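厨房里的机器人：从一次研究结果学到的整理碗碟小窍门

作者：Poonam Grewal
2021年1月29日

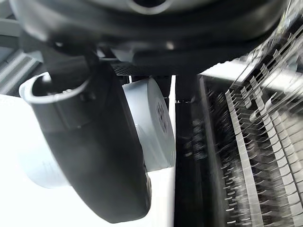
一、先说说这些窍门从哪里来

我在 Rindura 小组做研究，题目是机械手在家庭厨房里怎样取放餐具。中文不是我的母语，所以有的句子可能写得有一点硬，请读者多多包涵。这一页本来只是给组里同事看的备忘，后来 Mohit Chauhan 把它贴到 Kiletti 厨房的冰箱门上，来做饭的人也开始照着做，我就把它重新写了一遍，放到网页上。

我们的研究问题很窄：当机械手靠近一个有很多齿的架子，比如沥水架或者洗碗机的碗篮，它在什么情况下会放错位置，在什么情况下会碰到旁边的东西。我们一共记录了281次放置，其中229次一次就放好了。剩下的那些，我们一条一条地回看，把原因写在表里。看完以后我发现，表里的很多原因和机械手没有太大关系，和厨房怎么摆放有关系。人的手比较聪明，会自动避开这些麻烦，可是避开也要花力气。

下面的窍门分成两类。前面几节是家里没有机器人也能用的，后面两节是给和我们一样在厨房里试自动化设备的人。

二、架子旁边要留一条“手的路”

洗好的杯子要放进架子，手必须先到架子的旁边，再往里面走。很多家庭把架子紧紧靠着墙，另一边又放着油瓶、锅盖、砧板，手只能从正上方下去。从正上方下去的时候，手背挡住眼睛，看不见齿在哪里，于是杯子常常卡在两根齿的中间，歪着站。

我的建议是这样：

架子的一侧，最好是您惯用手的那一侧，空出一个手掌加一个拳头的宽度。

这一侧不要放高的东西。矮的东西可以放，例如海绵盒。

如果台面太小，宁可把架子转一个方向，让短边靠墙。

在我们的实验里，机械手的腕部比手指宽得多，所以它需要的路也宽得多。Bernadette Ó Néill 负责画路线，她每次先问腕部能不能过去，然后才考虑手指。我觉得人也可以这样想：手指够得到，不等于手腕和袖子也过得去。冬天穿厚毛衣洗碗的人，大概很明白我的意思。

三、圆的东西不要横着放在架子边上

圆筒形的容器，例如罐子、水杯、塑料量杯，横着放在台面上会滚。滚得不远，但是足够让您下一次伸手的时候抓偏。表里有一类错误叫“抓取前移位”，几乎都是圆筒形的东西。

可以这样做：

等待放进架子的圆筒，一律竖着放，口朝下。

一定要横着放的时候（例如太高，上面有吊柜），在下面垫一块折成四层的抹布。

把圆筒的底朝向架子。这样拿起来以后不用再翻一次手腕。

第三条是 Urmila Kushwaha 提出来的。她统计了每次放置中手腕转动的次数，发现多翻一次手腕的动作比较容易失败。她在家里洗碗时也用这个办法，说左手递右手的时候顺了许多。

四、白的碗碟，白的台面，白的架子

这一条我最想写，因为它在表里占的行数不少。机器人靠相机看东西。白色的杯子放在很亮的白色台面上，边缘就很难分清，画面过亮的时候更困难，杯子的轮廓好像融化在背景里。架子的齿也是白的话，算法会把齿和杯子的边混在一起。

人的眼睛比相机强，可是年纪大的人，或者视力不太好的人，会遇到同样的困难。我的婆婆就常常把白盘子的边碰在白架子上，盘子边上有了几个小缺口。

几个便宜的办法：

在放餐具的地方铺一块深颜色的垫子。深灰、深绿、深蓝都可以，花纹越少越好。有花纹的垫子对相机很不友好，对眼睛也累。

灯不要正对台面照。把台灯或者柜下灯转一个角度，让光从侧面来，杯子就会有一条影子，边缘马上清楚了。

如果您要买新架子，选和您的碗碟颜色相反的。白碗买深色架子，深色陶碗买浅色架子。

在杯底贴一个小圆点贴纸。我们原来是为了让算法知道哪一头是底，后来发现家里的孩子也喜欢用它来认自己的杯子。贴纸要买防水的，洗几次就卷边的那种，请不要买。

五、齿的方向和齿的间距

架子的齿大多是斜的。斜的方向决定了您应该从哪里放进去。请站在水槽前面，看一下齿尖指着哪里：放盘子的时候，盘子的上边也应该往同一个方向倒。反过来放，盘子会压在齿尖上，水流不下来，取出来的时候还会带动旁边的盘子。

间距也要注意。我们试过两种架子，一种密，一种疏。密的适合平盘，疏的适合碗。两种混在一起用的家庭，最好先放碗，后放盘，因为碗需要的位置少有选择，盘子到处都可以插。

这里有一个我自己犯过的错误。我以为把每一条缝都用满是最节省地方的。实际上盘子之间隔一条空缝，干得快，第二轮就可以早一点开始，一个晚上算下来，放进去的总数差不多，心情却好很多。在放置实验里也有相同的现象：相邻的缝有东西时，手指没有地方张开。

六、放手比抓住更难

做研究以前，我以为最难的一步是抓住。我们的记录说明，放手的那一步问题更多。机械手已经把杯子送到位置，手指一张开，手指的外侧就碰到旁边的齿或者旁边的杯子，杯子跟着歪了。

Elfriede Trummer 给我们改了程序，放手分成两段。第一段只松开一点点，停一下，让杯子自己坐稳；第二段才完全张开，然后沿着来的方向退出去。改了以后，我们又做了19次比较难的位置，只有一次需要人去扶。19次不算多，所以请不要把它当作很强的结论，我们自己也只写在备注里。

在家里可以这样练习：

玻璃杯放到架子上以后，手指先放松，不要马上离开。

感觉杯子的重量已经到了架子上，再把手拿走。

手往上或者往自己的方向退，不要往旁边甩。

听起来很慢，习惯以后每个杯子只多半秒钟。高脚杯尤其值得这样做。

七、给在厨房里试机械手的人：清洁和检查

厨房里有水、有油、有面粉，和实验室的桌子是两回事。我们每天收工前做下面的事情，顺序不要改变：

先停机，断电，再碰机械手。

用拧得很干的软布擦手指，从指根往指尖擦。指根的接缝里容易留下洗洁精，用棉签。

手腕上的相机镜头，用镜头布单独擦。擦过油的布绝对不要再擦镜头。我做过这样的事，第二天上午的数据全部是雾。

有网孔的地方只用干的软毛刷，不用喷雾，不用湿布。

看一遍架子有没有弯掉的齿。弯一根齿，人不在意，程序会很在意。

擦手指的软布我们准备了8块，每天换，一周放在一起洗。洗的时候不放柔顺剂，放了以后布会在手指表面留一层滑的东西，抓玻璃的时候就不可靠了。同样的道理，擦玻璃杯的布也不要放柔顺剂，杯子会起水印。

八、给在厨房里试机械手的人：怎样记录才有用

我们开始的时候只记“成功”和“失败”，一个月以后看这个表，什么也学不到。去年六月 Mohit 重新做了表格，每一行要填：放的是什么，从哪一侧进去，旁边的缝空不空，灯开了哪几盏，最后杯子站得直不直。用 Satik 的那张旧表格改一下就够了，不需要特别的软件。

有三点经验：

“站得直不直”要在机械手退出去以后再填，退出去以前看起来都很直。

快速移动时手腕相机的画面会模糊，特别是很密的齿，会变成一条一条的线。判断位置请用停下来以后的画面。我们起先用移动中的画面做判断，误差很大，后来加了一个短的停顿，问题少了。

失败的那一次，架子先不要整理，从另外一个角度再看一遍。一整理，原因就没有了。

九、读者来信里问过的几件事

有人问，洗碗机里面的碗篮是不是也一样。大部分一样。不同的是碗篮会滑动，放之前请把它完全拉出来，拉到底。拉出一半的时候，篮子会在您放盘子的时候自己往后退。

有人问，木头的沥水架怎么样。我们没有试过，不敢说。我自己家里有一个，缺点是齿比较粗，小碟子站不住，我在下面放了一条硅胶条。

有人问深色垫子会不会显脏。会，水渍干了以后看得很清楚。白醋兑水擦一遍，再用清水擦一遍就好。Kaushik 厨房用品店里那种可以卷起来的垫子，比较容易冲洗，我现在用的就是它。

如果您试了第六节的放手办法，请写信告诉我用的是什么架子、什么杯子。高脚杯的记录我们还很缺。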